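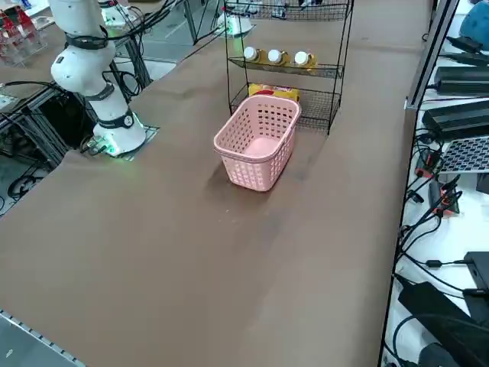
Every year in the flat days between Christmas and New Year I take everything out of the pantry and put it back, and every year I learn the same handful of things over again, so this time I am writing them down while my hands still smell of vinegar. The heart of the business, for me, is a plain plastic basket and a wire rack, and I would not trade the pair of them for all the fancy pantry systems in the catalogs. A pink basket with square holes along its sides, empty and waiting in front of a black three-tier rack, with three bottles lined up on the middle shelf and a yellow package down on the bottom one, is pretty much my whole method at the stage where things are starting to look hopeful. The rest of this page is how I get to that stage and what I do afterward, and I'll warn you now that I wander a little.

Where to start

Start with a clear table. I know the temptation is to open the cupboard and begin pulling, but you'll only end up with cans on the chairs and flour on top of the toaster. Give yourself one good wide surface and cover it with something that can take a few smudges. Brown paper off a roll is fine, and so is an old tablecloth turned wrong side up. I used to work on the bare table, until the August that a leaky molasses jar taught me better (I was scraping at that ring with a butter knife well into the fall).

Then bring out one shelf at a time. Just the one! Sort it, wipe it, put it back, have a sip of coffee, and go on to the next. My mother emptied the whole pantry at once and had the kitchen upside down until supper, and supper on those days was always scrambled eggs.

The basket does the carrying

I like a basket with holes for this job, and I like it to be plastic. Crumbs and grit drop through instead of gathering in the corners, and when you're done you can run the thing under the faucet and stand it in the rack by the sink to drain. A rolled rim is worth looking for too. The cheap ones with a thin, sharp edge will bite into your fingers as soon as you load them with cans, and canned tomatoes in particular are heavier than you remember from last year.

Color is your own affair, but I do recommend something bright. I have a pale gray basket that disappears against the laundry room wall, and I've walked past it more times than I would like to admit. A pink one you can find from across the house.

Use the basket for one kind of thing at a time. First trip, everything that is going in the trash or being rinsed for recycling. Second trip, everything that belongs somewhere else, and you'd be surprised how much of a pantry belongs somewhere else (mine gave up a roll of picture wire, two birthday candles and the good scissors). Third trip, everything that needs eating soon. That last load stays in the basket, and the basket stays on the counter, and I cook out of it for the next week or so. It makes for some odd suppers. We had rice with artichoke hearts and half a jar of olives the other night and everybody cleaned their plates.

If you only have one basket, that's plenty. Two baskets means you'll fill one and set it down someplace and forget it.

The rack

Wire shelves have their grumblers, and I used to be one of them. Small jars tip on the grid, and a bag of anything soft will sag down between the wires. But they let the air through, they don't hold dust the way a solid shelf does, and you can see from above what's on the level underneath. I bought mine at the hardware store in Ralville after the old pressboard one swelled up behind the washing machine, and it has outlasted two kettles and a refrigerator.

A few things I've settled on with a rack of this sort:

Tall bottles go in the middle. Oil, vinegar, syrup, whatever you reach for by the neck. Set them side by side in a single row with a little space in between, so that you can take hold of one without knocking its neighbor. Once you start a second row behind, the back row is lost to you until next December.

Packages go at the bottom, lying flat. Noodles, crackers, bags of beans. If the bag is soft, slide a piece of stiff cardboard under it, cut from the side of a cereal box and trimmed to fit the shelf.

Small things go on top, and only small things. A heavy item up high makes the whole rack lean, and a thin-legged rack does not need much encouragement. I keep tea up there, along with the toothpicks and the little tin of baking soda I use for scrubbing.

Leave a hand's width open on every shelf. I'm strict about this one. A shelf packed tight looks wonderful for an afternoon, and then you come home with groceries and there is no place for them, and you begin stacking, and you know how that goes.

Cleaning the wires

Take everything off and carry the rack outdoors if the weather lets you, or stand it in the bathtub if it doesn't. Warm water with a squirt of dish soap and an old toothbrush will do for ordinary grime. For the sticky patches under the syrup I make a paste of baking soda and water, smear it on, and let it sit for 30 minutes. Then the toothbrush again, a rinse, and a dry towel right away. Don't leave a wire rack to drip dry. The coating always has a nick in it somewhere, usually where the shelf meets the leg, and that's where the rust gets in.

If you do find a spot of rust, rub it gently with crumpled foil dipped in vinegar, dry it well, and dab on a bit of clear nail polish. I have been doing that for years and the spots I've treated have stayed put.

Wipe the bottles too, while they're out. I do the shoulders and the bottoms first and then unscrew the caps and run a damp cloth around the threads, where all the dried drips hide. A drop of oil on the outside of a bottle will pick up every bit of dust in the house, and then it will leave a ring on your nice clean shelf. Some people stand their oil on a folded paper towel. I cut circles out of worn-out dish towels and use those, and they go through the wash with everything else.

Labels and dates

I've tried chalk labels, printed labels and those little hanging tags, and I have come back around to masking tape and a marker. Tape sticks to glass, plastic and cardboard alike, it peels off clean if you don't leave it for years, and you can read it without your glasses if you write big. I put down what's in the container and the month I opened it. Clear bottles with matching caps especially need it. I once poured a good glug of cider vinegar over pancakes, and I don't care to say who was eating them.

The Lonik jars, if you happen to have any, have a ridge just under the lid where tape won't lie flat, so put it lower down on the belly of the jar. The tape on mine curled off three times before I thought of moving it.

What I don't bother with anymore

Pouring everything into matching canisters. It's lovely to look at, and I did it one winter with a whole set of Gidey ones from the outlet in Tostville, and then I couldn't remember how long to cook the barley. If you do decant, snip the directions off the package and drop them inside or tape them to the back.

Turntables. They're fine in a deep corner cupboard, but on a wire shelf they skate.

Shelf paper on wire. It slides, it curls, and crumbs get under it.

Keeping an inventory. I had a list on the inside of the door with a pencil on a string, and it was accurate for nine days. What works better at our house is one slip of paper under a magnet where anybody can write down the thing they just finished. Handwriting is a problem, but I have learned to read most of it.

Putting it all back

When the shelves are dry and the table's been cleared down to the cover, load the basket one last time with the things going back to the lowest shelf, and work from the bottom up. That keeps the weight low while you're bumping around, and you won't be reaching under full bottles to get at the noodles. Check that all four feet are sitting flat before you go on to the next level. If one of them rocks, a folded bit of cardboard will steady it, or one of those felt pads they sell for chair legs.

After that I shake out the table cover over the back steps, rinse the basket, and go sit down. The basket of things to eat up is usually good for a soup on the first night. Soften an onion, add whatever beans and tomatoes turned up, put in the heel of the cheese if you saved one, and let it go on low while you find the scissors a proper home.

Posted Dec 29, 2022, in Kitchen and Pantry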